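Siebe Hermans has slept badly in three countries and makes his living telling hotels why. From an office above a bakery in Hulme he advises on bedding, a trade he describes as "mostly apologising to doonas".

His survey of 234 guest houses between Ullow and Endalport found 77 with a bed cover the owners admitted disliking. Most had kept it anyway. It was a present, or it hid the mattress.

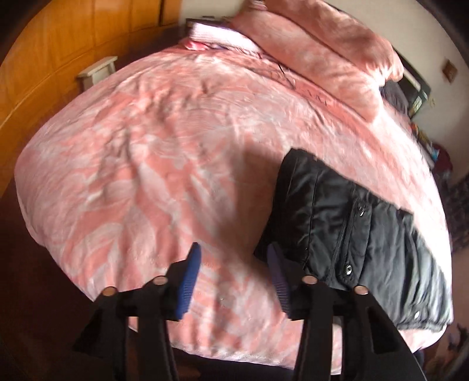
Pink and white marbling, with plenty of fuzz.

Hermans is a plain white cotton man and will say so at dinner. Guests, annoyingly, disagree. They like colour, they like fluff, and by November they like it up to the chin.

They also treat the bed as a wardrobe. Husenus, the Endalport chain, put luggage racks in every room last winter and found them holding up the spare pillows.

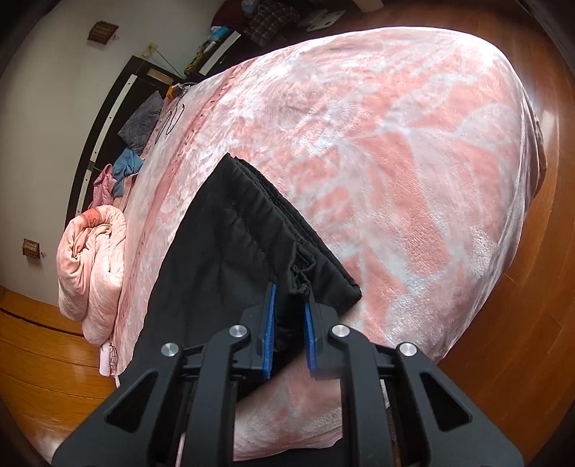 Black drawstring garment on the patterned plush.

Hermans has asked for seven more racks.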